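Klingeln will gelernt sein

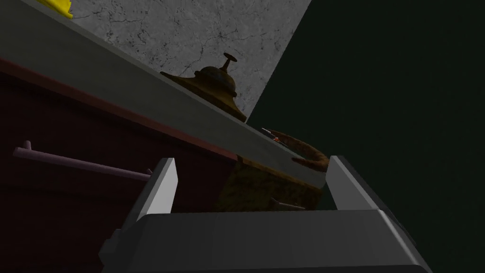
Seit Januar bringen wir bei Widmer einem Greifarm bei, eine Tischglocke zu läuten, vorerst in der Simulation. Eine Kollegin aus der Buchhaltung fragte, ob man dafür studiert haben muss. Man muss vor allem Geduld haben. Gesteuert wird von Hand, mit dem Fernbedienpult von Cadel, und jede Vorführung landet als Lektion im Lernprogramm, auch der Umweg, den man beim Gähnen fährt.

1000 Vorführungen sind geplant, verteilt auf sieben Bediener. Wer zum ersten Mal am Pult sitzt, fährt gern mit Schwung über den Knopf hinaus und hält das für einen Fehler der Software. Gukov, unser Auswerteprogramm, ist da anderer Meinung und vergibt Noten. Die Bestnote ist eine 7, im Haus hat sie bisher nur der Praktikant.

Das Projekt Proltska läuft noch zwei Monate, dann kommen die Schubladen dran. Wer mitsteuern möchte, trägt sich in die Liste am Pult ein. Vorkenntnisse sind nicht nötig, Erfahrung mit Spielkonsolen wird neidlos anerkannt. Kaffee bitte weiterhin nicht auf dem Pult abstellen.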